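Notebook, manipulation project group
April 19, 2022
Entry by Fiachra McGrath

Carried on with the bottle set for the Cumura course project. Last entry left off with the labeling script dropping short episodes, and that's fixed now. The minimum length was set in frames in one file and in milliseconds in the other. I put both in frames. Dolan branch is merged, please pull before you run anything.

Totals as of tonight: 773 episodes recorded, 558 kept after trimming. Most of the rejects are from September, before we agreed on where an episode starts. Start is the moment both grippers are still, jaws open. End is both grippers still again. If you talk yourself into a third rule, write it in here first.

Same six bottles as the last entry, all lying down on the teal sheet. All of them are empties.
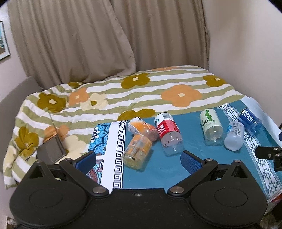
Bottle set on the teal sheet, jaws open.

Things to fix in the task sheet. It says "pick the clear bottle," which is no use with this set, as several of them are clear. I want to go by label color: orange, red and white, pale green, deep blue. The frosted one can just be "frosted." Two of them have some orange on the label, so those need a second word each. Suggestions welcome, keep them short.

Also the Zadia config still has the old jaw opening limit. It reads 70 and should read 90. I changed it on my laptop only. Whoever has the other laptop needs to do the same or the two halves of the set won't match.

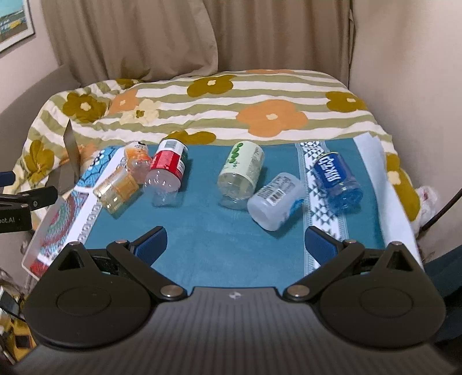
Grasp planner notes. The Romiletti baseline takes the long axis of the bottle from the mask and closes across it at the midpoint. It does fine in replay when bottles are apart and badly when they touch, because the mask comes back as one blob and the axis is wrong for both. The orange-wrapped bottle and the red and white one beside it are easy to split by color at the label, but the bare ends are clear plastic with the sheet showing through, so the mask leaks there. Highlights make it worse. I tried a higher threshold and lost the end of the pale green bottle entirely. Going back to the old threshold and trying label-only masks next, with the axis taken from the label edges.

To do:
Rename targets in the task sheet
Jaw limit on second laptop
Label-only masks, run on the kept episodes
Ask about disk space before the next export, the shared drive was full again this morning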